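**Wada House - minutes of the residents' meeting, April 2018**

Present: Bukola Olaniyan (chair), Hauwa Haruna, Obinna Nwosu, Chutima Onsri, Yetunde Balogun (minutes)

Apologies: the family on the top floor, who sent their wishes in writing. These are given under item 5.

**1. Minutes of the last meeting**

The minutes of the February meeting were read and accepted with one correction. Under item 3 it was written that the front door is to be locked at night. The agreement was that it is locked at all times, and the bell is used. Yetunde will correct the copy in the folder and the one on the notice board.

**2. Water bill**

Bukola presented the water bill for the last period. The total is 558 dollars, higher than we expected from the winter months. The house has one meter only, so it is not possible to see from the bill which floor has used the water. Obinna had written down the meter numbers late in the evening and again early in the morning, and the numbers had moved, although he believes that all of us were sleeping. The difference was small, but it was there on both nights when he made this test.

Hauwa said that a slow leak is often silent, and we should not look for a wet floor. In her earlier apartment the water was running from the tank into the bowl for a whole summer, and the first sign was the bill.

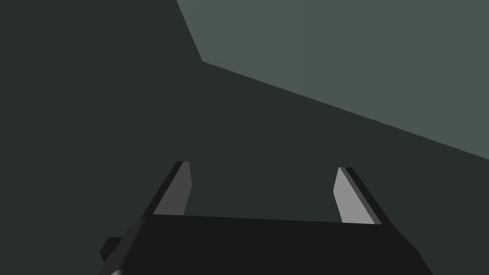 She proposed the test with food coloring. A few drops are put in the tank, the toilet is not flushed, and after half an hour we look in the bowl. If the water in the bowl has taken the color, the flapper valve does not close as it should. All floors agreed to do it before the next Friday and to write the result on the sheet in the hallway. Hauwa will buy the coloring, blue or green, and leave it on the shelf under the mailboxes. Please put it back with the cap closed.

The bill itself will be divided by the number of persons, as before. Bukola asked that it is paid to her in the usual way until the end of the month.

**3. Repair or replacement**

There was a longer discussion on what to do if a leak is found. Obinna is for repair. A flapper costs little and can be changed by hand, when the supply valve behind the bowl is closed first. He has the same opinion about the fill valve, only that the work takes more patience. He reminded us that the supply valves on the ground floor are stiff and must not be forced.

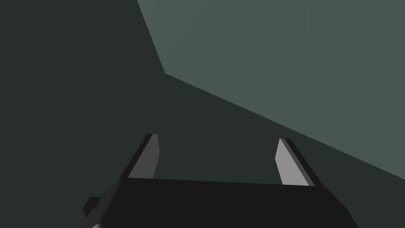
Bukola is for replacement, at least for the oldest unit. She had asked for an offer from Grilbridge Plumbing. They can come with 21 days of notice and the work takes up to 7 hours, with the water off for the whole building during a part of it. The price depends on the condition of the floor flange, so they would not give a fixed sum over the telephone. Chutima found this not acceptable and would like to have a second offer. She will write to Uva Home Service and ask for a price in writing.

Yetunde asked if a new toilet would also help with the bill when there is no leak. Hauwa thinks that yes, the older tanks take much more water for each flush, but she had no numbers with her. She will look for them.

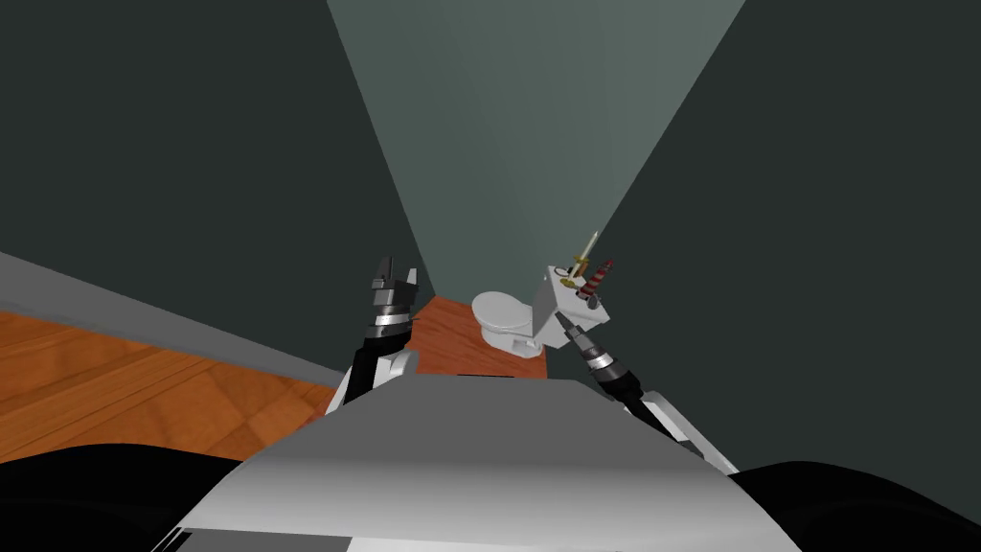
*Item 3: toilet in a small bathroom alcove.*

Agreed: first the coloring test, then repair where repair is possible. Replacement is decided only with two offers on the table.

**4. Hallway and stairs**

The light on the second landing goes off too early, and one must go the last steps in darkness. Obinna will set the timer longer. He will also see if the switch by the cellar door can be moved lower, as the children cannot reach it.

Bicycles are standing again under the stairs. We repeat the rule: one bicycle for each apartment, the others in the yard. The red one with no saddle has been there since before Christmas. A note will be put on it, and if the owner does not come forward, it will be given away.

The Zutden floor cleaner that we bought together is finished. Most of us liked it, but the top floor wrote that the smell gives them headaches. Hauwa will buy one without perfume, in the smaller bottle first.

**5. Quiet hours**

The top floor asks in their letter that the quiet hours on Sunday begin earlier, with respect to the baby. Bukola suggested nine o'clock in the evening in place of ten. This would count for music, drilling and the washing machine, but also for running water in the bath - the pipe goes directly behind the wall of the small bedroom. 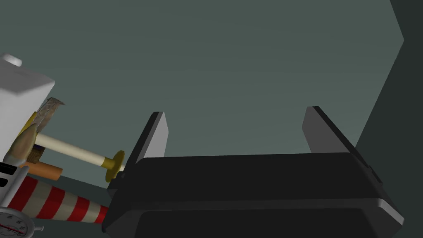 Chutima Onsri objected to the part about the bath. She comes home from the late shift after nine and cannot go to bed without washing. She would accept the rule for the washing machine, and for her own part she would take a shower and keep it short.

After this it was agreed: quiet from nine on Sundays for music, tools and machines. Showers are permitted, baths please before nine. Bukola will go up and explain this to the family in person, so that it does not come to them as a paper only.

**6. Other matters**

- The spare key to the cellar is missing from the hook. Please look in your pockets.
- Yetunde would like to plant beans along the back fence. There was no objection. The hose may be used, but not before the leak question is clear.
- Obinna has two folding chairs to give away.

The next meeting will be at Hauwa's apartment. The day will be written on the notice board when Uva Home Service has answered.

Minutes written by Yetunde Balogun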